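Oral-History-Bestand "Laken" ist online — 96 Interviews mit spanischen Einwanderern!
Forum > Quellen und Archive > Migration

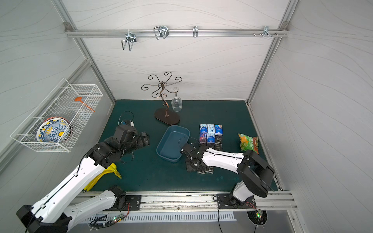
Arbeitsplatz mit dunkelgrüner Tischplatte, links an der Wand ein weißer Drahtkorb

zettelkasten_ute schrieb:
Leute, ich bin völlig aus dem Häuschen! Die Sammlung Laken ist seit April frei zugänglich: 96 Gespräche mit spanischen Familien, die in den Sechzigern nach Fanovville gekommen sind, dazu 1.316 Seiten Abschriften. Ich habe gestern bis zwei Uhr nachts gelesen. Eine Frau erzählt seitenlang vom Kostgängerwesen in der Bradettistraße — wer wann im Bett schlafen durf­te, je nach Schicht. Kennt jemand den Bestand schon?

Halbmast schrieb:
Ja, und toll ist er! Aber bitte die Einleitung von Noemí Cuevas mitlesen. Die Abschriften sind damals aus dem Spanischen übertragen und dabei kräftig geglättet worden. Wer daraus wörtlich zitiert, zitiert zur Hälfte den Übersetzer.

zettelkasten_ute schrieb:
Das finde ich zu streng. Bei Heft 12 habe ich Band und Text verglichen, da fehlen ein paar Wiederholungen und ein Fluch, sonst stimmt alles.

Halbmast schrieb:
Ein Heft! Nimm mal das Gespräch mit dem Gießer Ibarra. Auf dem Band redet er lange über den Streik und wird richtig laut, im Text sind daraus drei brave Sätze geworden. Gerade solche Stellen sind doch der Schatz.

mareike.k schrieb:
Ich bin da bei Halbmast, lese die Abschriften aber trotzdem mit Begeisterung, schon wegen der Randnotizen der Interviewer (die Handschrift ist leider grausig). Mein Großvater wohnte zwei Häuser neben dem spanischen Verein und hat immer vom Sonntagsbüfett geschwärmt. Jetzt habe ich endlich die Namen der Köchinnen!

Halbmast schrieb:
Oh, welches Heft ist das?

mareike.k schrieb:
31, und in 44 kommt eine der beiden noch einmal selbst zu Wort.

nordlicht_55 schrieb:
Gibt es die Bänder auch zum Herunterladen? Bei mir bricht der Ton im Browser dauernd ab.

zettelkasten_ute schrieb:
Nur auf Antrag, das Formular steht unter "Nutzung". Bei mir kam die Freigabe am nächsten Vormittag. Und Halbmast: Ibarra habe ich jetzt gehört. Gut, der Punkt geht an dich, der Mann ist großartig! Bei den Familiengeschichten bleibe ich aber dabei, da sind die Texte sehr brauchbar. Ich fange heute Abend eine Liste mit den Abweichungen an, wer mitmachen will, schreibt bitte Heftnummer und Bandstelle dazu.

mareike.k schrieb:
Bin dabei — ich nehme 31 und 44.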